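Section 4: Setting up your marshal radios and the check-in sheet

I wrote this part after the September march, when half our marshals were on the wrong channel and I spent the first hour running up and down Imstead Street with a clipboard. If you've already charged everything (Section 3), start here. If you haven't, go and do that first, I'll wait!

You'll need the Clana handsets, the spare batteries, the printed route map and the check-in sheet. One radio between two marshals is fine for a static rally. For a moving march I like one each, plus a spare at the front and another at the back.

4.1 Setting the channel

1. Turn the top knob until it clicks. You'll hear two beeps.
2. Hold the side button and turn the second knob to channel 13.
3. Let go of the side button. The number blinks twice and then stays put.
4. Press the lock key so it can't get bumped in a pocket (it will get bumped in a pocket).
5. Do a quick voice check with whoever's on the base radio. Say your position, not your name.

Note: If the number keeps blinking, the battery is low. Swap it now, not at the first intersection.

Channel 18 is our backup. Only move to it when base tells you to, and say "moving" before you switch so we know you heard.

4.2 Filling in the check-in sheet

1. Write the handset number beside the marshal's position on the route.
2. Tick the vest column and the water column.
3. Write down a mobile number as well. Radios drop out under the Stiltus overpass every single time.
4. Get the marshal to initial the last column when the handset comes back.

For a crowd of 200 I'd put a marshal at every corner and two at each end. Bigger than that and you'll want to split the route into zones, which is Section 6 and a whole other cup of tea.

Caution: Marshals don't direct traffic. That's for the police or the traffic controllers named on your permit. If a driver gets cranky at the barrier, step back onto the footpath and radio base.

4.3 The briefing

I keep mine short. Stand everyone around a table with the map flat in the middle and go through the route from start to finish - where we pause, where the first aid tent is, and where people can leave if they've had enough. Then go through it again backwards, in case the march has to turn around.

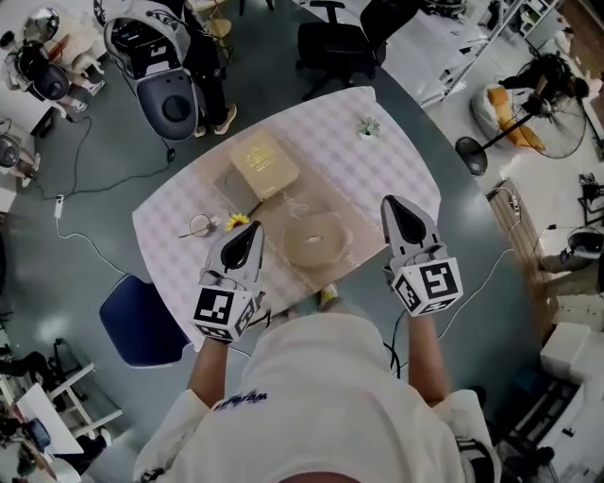

Leaning in over the checkered tablecloth.

Make sure each marshal can answer these before they head out:

- Which channel am I on?
- Who is in front of me and who is behind me?
- Where's my nearest exit street?

4.4 If things get heated

1. Keep your voice low and your hands where people can see them.
2. Radio base with your corner and the word "assist".
3. Leave a gap for people to walk away through. Don't link arms across a footpath.
4. If police give a direction, repeat it over the radio word for word.

Caution: Never hand your radio to anyone outside the team, even if they say they're from the council.

4.5 Packing up

Handsets go back in the Angelovski case with the batteries out. Put the sheet in the lid pocket, and if handset 177 is still crackling, stick a bit of red tape on it so I know to have a look.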